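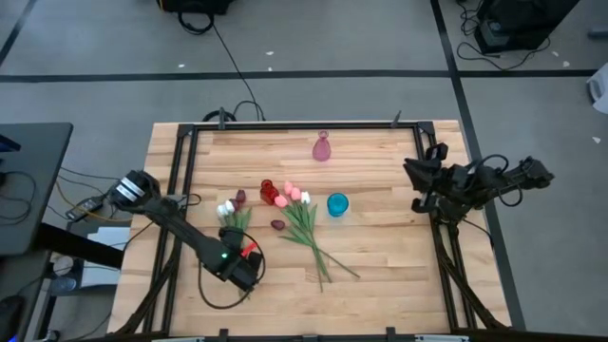 Artificial tulips lying on a wooden table with pink, red and turquoise glass.

Home | Articles | Flowers | Glass | Random page

Tulips in small coloured glass

Tulips in small coloured glass are a style of table decoration in which a few stems, real or artificial, are shared between several little vessels instead of one big vase. I've been keeping this page going for the Cludimia home pages since July and I'm still adding to it, so do check back!

Choice of glass

Any colour will do, but red, pink and blue-green turn up again and again, mostly (I think) because they flatter both white and pink petals. Narrow necks are the easy option. One or two stems will stand up straight in a narrow neck without any help, whereas a short round glass lets them flop to the side, and then you're into tape or pebbles. Moulded glass with patterns or lettering on it hides the stems nicely. Clear glass doesn't, and with artificial tulips that matters, as the wire end is never pretty.

Laying out

Most people I know lay everything flat on the table first, heads one way and stems the other, and sort the colours before a single flower goes in. Dark heads are best shared out between the bunches. I used to put all the burgundy ones together and it looked like a hole in the middle of the display. Loose heads do happen with artificial stems; a good push back on to the peg usually sorts it, and a dab of glue if not. 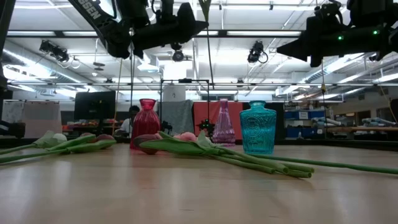 Bunches of tulips beside red, pink-lavender and teal glass.

Length of stem

Artificial tulips tend to come far too long for small glass. I bend mine first and only cut once I'm sure, leaving 14 cm for a short vessel and up to 30 cm for a tall slim one. You can't put it back on! Real tulips are another matter, as they carry on growing in water and lean towards the window whatever you do, so cut those shorter than you'd like.

Care

Fresh tulips last 7 days with me if the water is changed often. Artificial ones want a soft brush and a damp cloth on the leaves (the broad leaves hold the dust, far more than the petals do). Coloured glass goes cloudy inside if you leave water standing, and warm water with a spoonful of vinegar overnight clears most of it.

See also: Bud vases; Pressed glass; Bandinham tulip show

Last edited Aug 16, 2025
Categories: Flower arranging | Tulips | Coloured glass | Table decoration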